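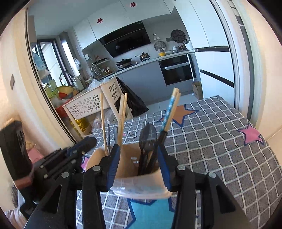 Femi Iyamu asks whether the Sundero soil moisture probe holds its calibration in heavy clay. In our plots it did, after one adjustment in October. The probe reads at three depths and logs up to 2,000 entries before the oldest are overwritten. Readings in the Nidmont clay stayed close to our oven-dried samples. Sandy ground was worse, and the top sensor read low wherever contact was poor.

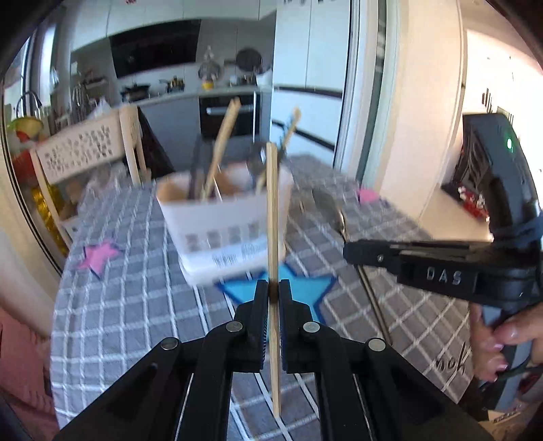
Utensils and thin wooden stick, table.

The Prerneck unit we used before stores only 400 entries and has no salinity channel. Its stake is stiffer, though, and goes into stony ground without a pilot hole. Export from the Sundero is plain text, one line per reading.

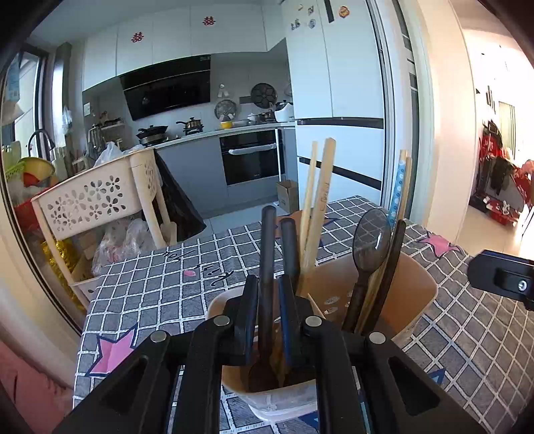 Can the probe stay in the ground over winter?
The stake can, but the logger head should come off before a hard frost.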